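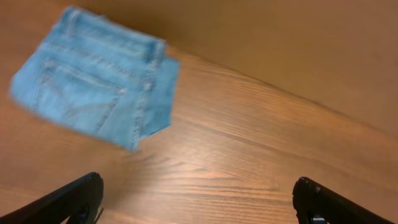 Thirty-eight Coins and a Grudge

26 May 2021

The envelope from Drevell came back last week, fourteen weeks after I mailed it, and I have finally calmed down enough to write about it.

For anyone who landed here looking for something else: I collect low-value world coins and a few tokens, badly and without a plan. Most of what I own would not buy you lunch. I have never cared much about having coins graded. But last winter I got it into my head that a handful of my better pieces deserved plastic holders and a number on a label, because everybody on the forums has them, and I am apparently still in seventh grade.

So I picked Drevell, which is a small grading outfit with a cheap tier for coins under a certain value. The cheap tier takes a minimum of 31 coins. I had maybe a dozen I wanted graded. A sensible person stops there. I went through my boxes and promoted another couple of dozen coins to the rank of "better pieces," and by the end of the evening I was so pleased with the collection I'd discovered that I sent 38.

The bill, with return postage and the insurance I was talked into by a drop-down menu, came to $218. I did not tell anyone in my house this number. They may now read it here.

What came back

Most of the grades were fair. I'll say that first so you know I can be reasonable. The big silver pieces came in about where I'd have put them, and one worn copper that I'd thrown in to make up the numbers got a better grade than I would have given it on my most generous day. I looked at it under the lamp for a long time trying to see what they saw. I still don't see it, but I have stopped asking.

Then there are the 3 that came back with no grade at all, just "cleaned" on the label. Two of them I accept. I bought them in a mixed lot years ago and they have always had that hard, bright look, like a kitchen faucet. Somebody went at them with a polish long before they got to me.

The third is my Tetness ferry token, and this is where the grudge comes in.

It's brass, a bit smaller than a quarter, with a paddle wheel on one side and a plain number on the other. The ferry is long gone and so is most of the interest in it. I have owned that token since I was a kid. It came to me in a paper bag of odds and ends and it has lived in a cardboard flip ever since. I never cleaned it. I was a lazy child and I can prove it.

Except that while I was writing an indignant email to Drevell, I remembered the baking soda. There was a summer, it would have been July, when I read a library book about restoring "dull treasures" and did a whole tray of things at the kitchen sink. I remember foreign pennies. I remember a house key. I cannot swear in a court of law that the ferry token was not in that tray.

I deleted the email.

For the record, since people write to me about this: don't clean them. Don't use baking soda, don't use toothpaste, don't use the dip in the jar that smells like a chemistry set. If there's loose grit on a coin, a soak in plain acetone and a pat with something soft is as far as I'd go, and outdoors, please. Brass is the worst for it. You take off the brown and it never comes back the same shade, it goes a sort of orange-pink and then blotchy.

Was it worth it

I took the whole lot to the Ultley coin show, mostly so I could lay the holders out on a table and have strangers admire them. A dealer I've bought from before went through them pretty quickly. He offered me a price on five, and it was the same price he'd have offered without the plastic. I know this because he told me so, kindly, and then asked if I had any more of the tokens.

He gave me a tip, at least. He thinks the ferry token comes in two varieties, with the spokes of the wheel touching the rim or stopping short of it, and that the Kao catalog only lists the first. Mine stops short. I've ordered a used copy of Kao to check, which cost more than the token did, and I'm trying not to do the math on that.

The holders, meanwhile, don't fit in any box I own. They're a hair too wide for the standard trays, so they're standing in a shoe box with a rolled-up sock at one end to keep them upright. I've broken the token out already and put it back in its cardboard flip. It took a pair of side cutters and a lot of bad language, and there's a chip of plastic somewhere in the rug that I expect to find with my foot.

If any of you have a Tetness token, look at the spokes and let me know.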